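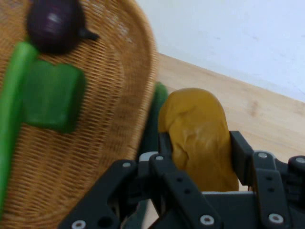

Can a robot arm put groceries away yet, or sort produce into bins?

Posted by hollowbrook_len, March 8, 2020

I look after the back room of a small produce shop. Boxes come in, get opened, and someone sorts loose vegetables into baskets for the front. It is dull work and we have trouble keeping people on it. I also have a parent at home with bad wrists who would be glad of anything that could empty a shopping bag into the right drawers.

I keep seeing clips of arms picking up vegetables and dropping them in baskets. Most of them use toy food on a bare table. I would like to know how far that is from real produce in a real back room.

Specifically:

Is there an arm you can buy now that will pick mixed items (eggplant, cucumber, peppers, potatoes) without being programmed for each one?

What happens with items that are soft, or that roll?

Is a camera on the wrist enough, or do you need one overhead as well?

I can wire a control panel and read a manual. I can't write much code. Budget is whatever can be justified against one part-time wage, so assume it is not large.

Floor Verstraete

Short version: for one item type in a tidy bin, yes. For mixed loose produce, not at a price or a reliability you would accept. For a home kitchen, no.

I commission pick-and-place cells for a packing contractor, mostly cartons and trays, and I spent most of last May on a trial with loose vegetables at the Peeters site. I will go through your points in order.

Mixed items without programming. There are two separate problems here. Finding the object is largely solved. A trained network will outline a pepper in a basket well enough to pick it, including peppers it has never seen. Deciding where to put the fingers is harder. Two objects of the same colour lying against each other will often be read as one object, and the arm then tries to close on both. Green on green was our worst case by a wide margin. We ran 2,600 pick attempts over the trial. On 1,638 of them the item was lifted on the first try and released in the correct place. That is 63 per cent. A bored teenager does better than that while looking at a phone.

Before you write that off, most of the failures were recoverable. The arm missed, backed off, looked again and went in from another angle. The trouble is time. Each retry cost us several seconds, and a retry in a full basket moves everything else, so the next picture is a new problem.

Soft items and rolling items. Soft is easier than people expect and hard is worse. A soft item deforms under the finger pads and gives you contact area. A waxed eggplant gives you a small patch of contact on a curved surface, and if the grip is off centre it squirts out. Two-finger grippers with linkages that keep the pads parallel are better at this than ones that swing on an arc, but the pad material matters more than the mechanism. Ours came with hard pads. We changed them for silicone on the fourth morning and should have done it on the first.

Toy food hides this. A plush or foam potato weighs next to nothing, it can't bruise and it will stay where it is squeezed. Real potatoes are heavy for their size, carry dirt and vary in shape. A demonstration with toys is a fair test of seeing and reaching. It tells you very little about holding. I don't consider such demonstrations dishonest -- you need something that survives a few thousand drops -- but don't read a cycle time off one.

Camera placement. A wrist camera gives a close view at the moment it matters, and it moves with the gripper, so small errors in arm calibration cancel out. Its weakness is that the fingers and the held item block a good part of the view. Once something is gripped you may not see past it to the basket. A fixed overhead camera covers that, and also catches items that have landed outside the basket, which a wrist camera will only notice if it happens to be pointed there. Use both if you can. If you can only have one, I would take overhead for sorting and wrist for emptying a deep container.

Basket rims deserve a mention. A rounded rim is a collision hazard for any gripper wider than its payload, and most of them are. Wicker is worse than plastic because it flexes and snags. Use shallow, straight-sided bins and fix them to the table with stops.

What I would do in your position: leave the sorting with a person and automate the lifting and moving of the boxes. A powered roller section and a tilt table will take more strain off your staff than an arm would, and neither needs a camera.

rackmount_tilda

Floor's numbers look right to me for that period. I would add some things about cost and guarding.

The arm is not the big expense. By the time you have added a gripper, cameras, a computer with a decent graphics card, a stand, a light fixture and someone's time, the arm is a minor line on the quote. We priced a cell with a Skunon arm and a Hornero gripper and the integration came to 3 times the hardware. Ask for that figure separately. Some sellers fold it into a support plan.

Lighting: cover the windows or move the bench. Sun across a pale tabletop will shift your colour thresholds through the day. Dull grey matting on the bench helps as well.

Guarding: a collaborative arm still needs a risk assessment, and you have to assess the gripper and the item along with the arm. Check with your provincial authority.

For your parent, look at a wheeled trolley at counter height and pull-out drawer shelves. A reacher with a trigger grip is no good for bad wrists.

mossbank77

my brother in law has a Masa arm in his garage and it puts lemons in a bowl all day no problem. only lemons though and he has to put them back on the mat himself. took him 4 weekends to set up. would not call it a chore robot

hollowbrook_len

Thanks, all. The tilt table hadn't occurred to me and I have room for one beside the cooler door. Floor, do you remember which silicone you used on the pads, and whether it was rated for food contact? I may still try a single-item setup for potatoes if the rest of it pencils out.

Floor Verstraete

It was food grade sheet, cut to size and held on with the original pad screws. Adhesive let go when the pads were washed down. Buy extra, as the corners wear first. For potatoes alone I would look at a small grading belt before an arm.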